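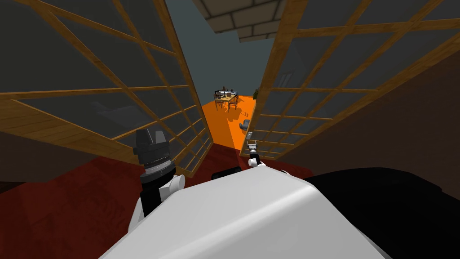

# The door is back, and it wants 2,000 pounds

2023-08-21

For twenty years we were told to knock it through. Kitchen into dining room, dining room into sitting room, hall into everything. Walls were mean and doors were for people who had something to hide. My own brother took out a perfectly good partition in Trasham and spent the following winter in a coat.

Now the same trade that sold us the sledgehammer would like to sell us the wall again. It has a name, "zoning", and its favourite object is the internal glazed door, ideally in a pair. You may have noticed them. Show homes have them between the living space and the other living space, and every second kitchen extension seems to finish in a set. The claim is that they give you separation and light at once, along with quiet, warmth, better sleep and (I have the leaflet in front of me) "a renewed sense of arrival".

I went to Saltanthorpe to find out how much of this survives contact with a house.

The estate at Prollside is a good place to look. The first phase was built with open ground floors, the second with the rooms divided again, and the two face each other across a road with speed humps. Inese Jankauskaitė has lived on the open side since it was finished. She likes her house and was slightly offended to be asked whether it was noisy.

"It's noisy when there are people in it," she said. "So is my mother's, and hers is all doors."

Her neighbour opposite, Jacobus Naidoo, paid extra for his glazed pair. He closes them when the football is on. I asked him to shut them while I stood on the far side with the radio going at what I would call a normal level, and I could follow the traffic report well enough to avoid the bypass. Glass that thin, in a frame with a gap under it you could post a magazine through, was never going to do much. He took this well. He said he mainly wanted them for the look, and that the salesman had been the one to bring up sound.

That was the pattern. People who had bought the doors liked them, and liked them for reasons that had little to do with the leaflet. They keep the dog out. They stop the smell of onions getting as far as the coats. One man enjoys the click.

## What the leaflet says

The firm behind most of the local installations is Cui, and it was good enough to send me its customer survey. It had 1,009 replies, and 57 per cent of them said their home "felt warmer" after new internal doors went in. I have no reason to doubt that they said so. But the question was asked in spring of people whose doors had been fitted in November, and most homes feel warmer in spring. It was also asked by the company they had just paid.

I put this to Guangming Fu, who handles enquiries for the firm. He agreed that the survey measured opinion and said the company had never claimed otherwise. I read him the line in the brochure that says "proven to keep heat where you need it". He said he would look into who had written it. I haven't heard back.

Triin Siliņa spent most of her working life assessing draughts in old houses and is less patient. An internal door can help, she told me, if you heat one room and leave the next one cold, and if you remember to shut it. Few of the households she visited did either. The heat they were losing went up.

"You get a big opening in the middle of the house and then a staircase," she said. "Then they ring me and say the bedroom's stuffy and their feet are freezing."
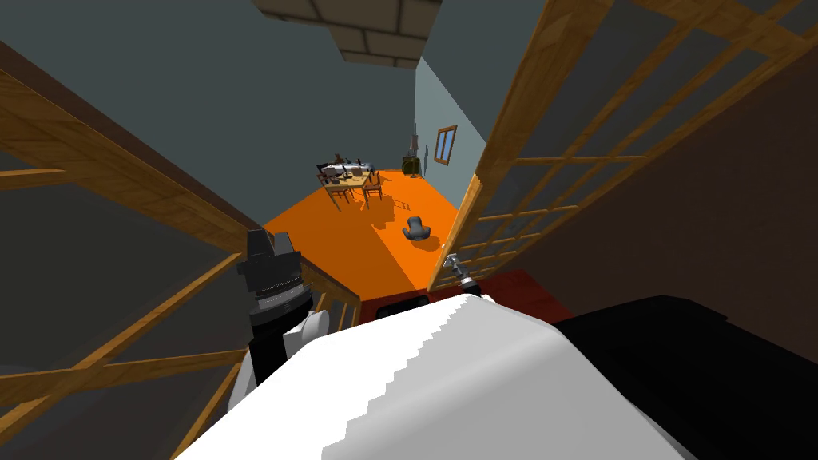
*The top of the stairs, looking down.*

Stairs hardly appear in the brochures at all. You can't easily sell someone a second staircase, and boxing in the one they have is a dusty job that photographs badly. In older terraces there was often a door at the foot, plain and a bit narrow, and it was usually the first thing to go in a modernisation. Siliņa would put it back before she touched anything else. A joiner could do it in a day.

I rang one. Orestis Kokkinos has been hanging doors in and near Saltanthorpe for long enough to have taken some of them out again. Last year he fitted nine pairs of glazed ones and a single stair door, and the stair door was for his sister. He doesn't talk customers out of things. If they want the glass he fits the glass, and he charges properly for it, as the panes are a nuisance on a frame that isn't square. In his experience no frame is.

Did he have them at home? He has a curtain. It's a heavy one, lined, on a pole he had left over from a job, and he pulls it across when the evenings draw in.

## Before you ring anyone

I don't want to be unfair to the glazed door. A couple I visited on the divided side had theirs painted the same green as the skirting and they looked lovely with the lamps on. If you have the money and that's what you'd like to look at, go ahead.

But ask to stand on the other side of a closed pair before you pay, and take a radio. Ask what "proven" means and who did the proving. And go and stand on your own landing on a windy night in your socks.

My brother, for the record, is having his wall put back. He has been quoted for doors. He tells me they'll transform the space, and I've heard him say that before, about the same eight feet of carpet.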